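Keeping the Books for a Small Choir

Natália Simões has looked after the money and the paperwork of the Gollthorpe Singers for 11 years. She did not plan to. She joined as an alto, missed one meeting with a cold, and came back to find her name next to the job. I talked with her on a Saturday morning about what it takes to keep an amateur choir going when the singing is the easy part.

The choir has no paid staff apart from its conductor, Waldemar Baran, and an accompanist who is hired by the evening. Members pay dues in September and again in January. The rest comes from ticket sales, a bake table at the spring concert, and a yearly gift from Zieliński, the piano shop in Limdale.

"People think a choir costs nothing because everybody brings their own voice," Simões said. "Then you show them the bill for the hall."

The hall is the biggest expense. After that comes sheet music, which she said is where most new groups get into trouble. A singer finds a score online, prints a stack of it at work, and hands it out. Simões will not allow it.

"I buy every copy we sing from, or I rent it. If a piece is too expensive, we sing something else. Waldemar has learned to ask me before he falls in love with anything." 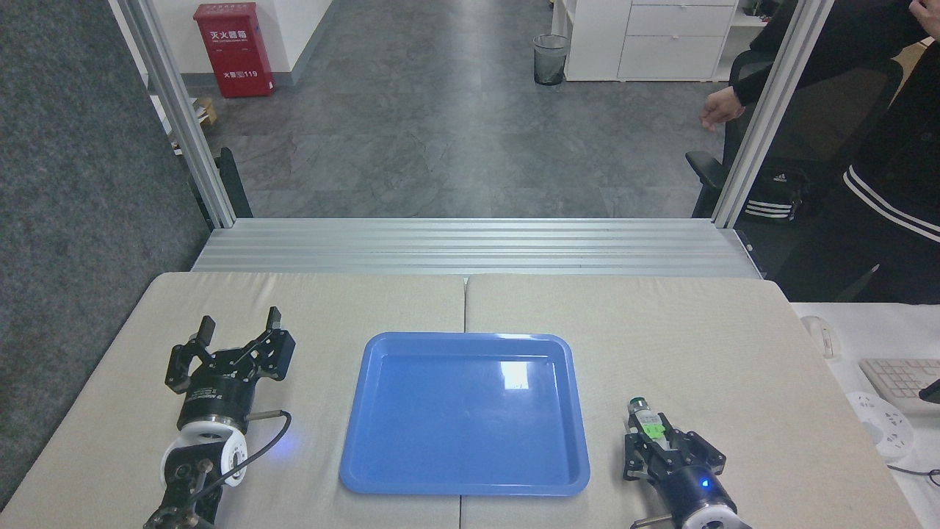 Renting is cheaper for long works, but it comes with its own headaches. Every score has a number, and every number has to go back. Simões writes the number beside the singer's name on the first night and checks it again on the last. Pencil marks have to be erased by the person who made them. One year the choir was charged for 4 vocal scores that had been marked in pen, all from the bass section.

"I sent the basses the bill. They paid it. We have had no pen since."

She is less strict about dues. Anyone who can't pay the full amount can pay half or pay later, and she is the only one who knows who does. She does not ask for a reason or send more than one reminder. In her view a singer who stops coming out of embarrassment costs the choir much more than a late check does.

Baran, who sat in for part of our talk, agreed with that. He has conducted the group since it met in the school cafeteria and had trouble finding a single tenor.

"I can teach someone to count," he said. "I can't teach them to come back on a wet Tuesday in February if they feel bad about walking in the door."

The two of them do not agree on everything. Baran would like to hire a small orchestra every year. Simões thinks every third year is enough. The last time they did it, the choir had $2000 in the bank before the concert and very little after, even though the seats were full.

"It was a beautiful concert," she said. "I enjoyed the second half, once I had stopped adding."

Her records are simple. She keeps one notebook for cash, one spreadsheet for everything else, and a folder of receipts sorted by month. At the end of each season Wojciech Szewczyk, a baritone who used to work in insurance, goes through all of it and signs the last page. He gets a bottle of wine for this. She recommends that any group have its books read by someone who did not write them, even if the sums are tiny.

"It protects me as much as the choir. If there's a question, there are two of us who can answer it."

I asked what she would tell somebody starting a choir today. She said to open a bank account in the name of the group before the first rehearsal, with two signatures on it. She has seen what happens when dues go into a private account. A group in the next town came apart over a sum that would not have paid for a decent dinner. There was no theft in it, only bad notes and two people who remembered things differently.

She also said to settle early who chooses the music. In Gollthorpe the conductor chooses, but members can put suggestions in a box at the back of the hall. Baran reads them all. He admits that most of them are for the same 3 Christmas carols.

Finding singers takes less effort than it once did. Nikola Chmielewska, who joined two seasons ago, started an open rehearsal in June, when the concert is over and there is no pressure. Visitors stand next to a regular member, share a score, and sing something easy. There is no audition.

"I was scared to death of auditions," Chmielewska told me later by phone. "If there had been one, I wouldn't have come. I figured there were other people like that, and there were."

Some of the visitors do not return, and Simões said that is fine. The ones who do tend to stay. They get a folder, a seat, and a page with the rehearsal dates on it. The dues form comes a few weeks later, after they have had time to find out if they like it.
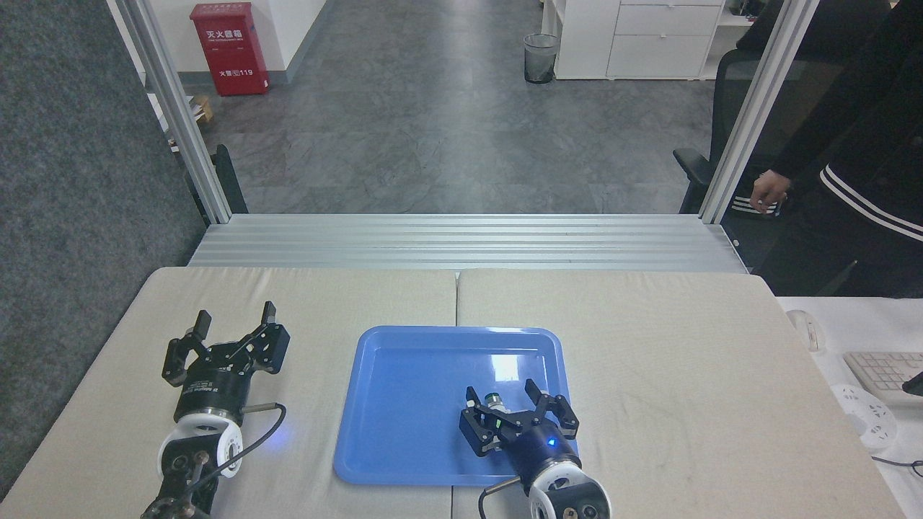

Planning the Season

The year is planned backward from the concerts. Simões books the hall first, since the good dates are gone by early summer, and Baran fits the music to the number of rehearsals left. He allows one rehearsal more than he thinks he needs. It usually gets used up by snow.

Programs are printed by the shop in town and proofread by two people. One of them is always Ragnvald Bakke, the oldest tenor, who finds mistakes in the composers' dates and takes pleasure in it.

Simões plans to hand over the job next year. She has been writing down what she does and when, month by month, and the document is longer than she expected. Chmielewska has offered to try it for a season. Simões intends to go back to the alto section and stay there.

"I'd like to find out what the concerts sound like," she said. She still has the hall deposit to pay before then, and she left our talk to go and do it.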